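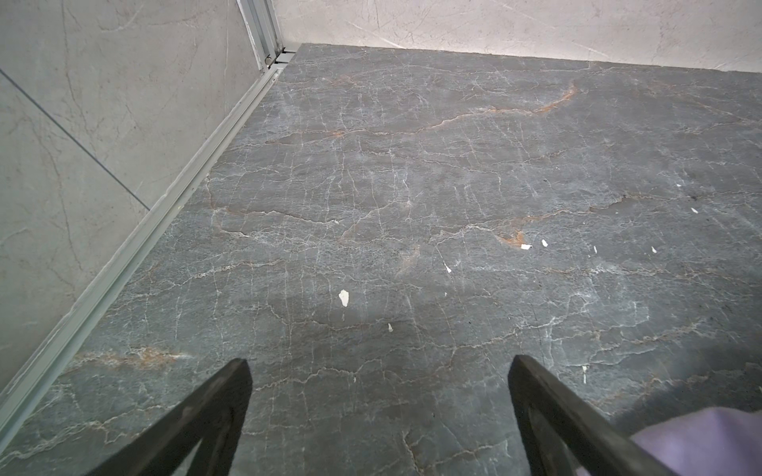 **Figure 1.** Floor of the Bivwood cell from a wrist camera, fingers open. An aluminum rail runs along the left; lavender fabric shows at lower right.

## 4. Building the cell

I built Bivwood in the shared workshop at Hollby, mostly in the evenings, and a fair amount of the design comes down to what was already on the shelf there. Aluminum extrusion was easy to come by. So were marble-patterned tiles, and once I'd stood a few of them up against the posts I liked the look enough to line three walls (a friend's kitchen would have been proud). The floor is darker than the walls, and that matters more than I expected when I drew the thing up.

### 4.1 Floor and background

My first plan was a plain matte board. Plain is lovely for segmentation and terrible for everything after it, because a policy that has only ever seen clean gray gets very confused the day somebody leaves a coffee ring on it! So I went the other way and picked a dark floor with white veins and rusty orange streaks, figuring the clutter would be in the data from day one. Small white chips are the one thing that still annoys me. At wrist height a fleck the size of a fingertip is a big, bright blob, and it competes with the hem of a garment for the grasp detector's attention. I now mask anything below a minimum area before I look for edges, and I still sweep up when I remember.

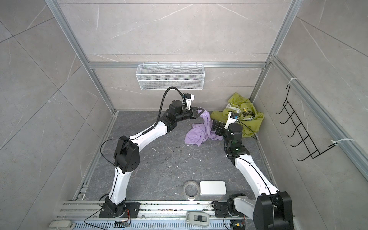

The arms share one rail, and I went back and forth on this for weeks. Separate pedestals are easier to level, but then every time you bump one you get to calibrate all over again. With both bases bolted to the same piece of aluminum a bump tends to move everything together, and the calibration between the arms mostly survives. The small boards sit right by the bases, which keeps the wiring short and makes it very easy to knock a connector with your sleeve. I'd put a cover over them next time.

### 4.2 Two grippers, one piece of cloth
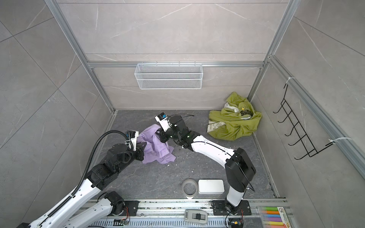
*Section 4.2 · 2 min read*

Soft things are where this build earns its keep. A crumpled garment has no obvious handle, so my routine has one arm pin the cloth while the other goes looking for an edge to lift. Pinning sounds trivial and gave me the most grief. Press too hard and the fingers scrape the floor, press too lightly and the whole bundle slides off toward the other arm (who then grabs a fold and thinks it's a corner).

I recorded 400 demonstrations for this paper and kept 308. The ones I threw out were nearly all my own fault: a late start, a cable I had to reach in and move, a wrist camera I'd forgotten to plug back in after soldering. I didn't drop an episode just because the grasp missed. Misses stay in, labeled as misses.

Everyday stuff stays in the cell too. There's tape near the front, a basket on the rear crossbar, a hook rack on the right wall and a second garment heaped in the back corner. The policy has to leave all of it alone while it deals with the cloth it was given, and I think that's a fairer test than a bare floor.
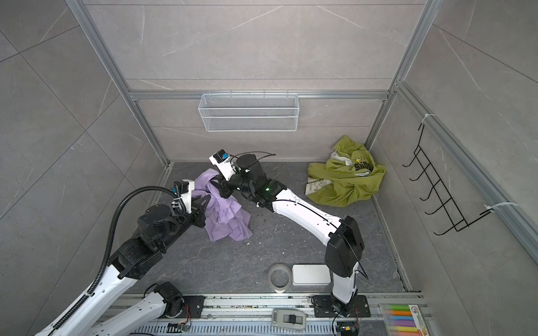 One reader of the draft asked whether the two arms pulling on the same cloth would ever fight each other, and suggested I put a force limit on both wrists before trying anything stretchier. Fair point, and the answer is yes, they do fight. For now I cap the distance between the grippers in software, using a number I set by hand for each garment. It's crude, and knits and wovens need very different caps. Proper force limits are on the list for September, along with the board cover. The settings used for every garment are in Appendix B.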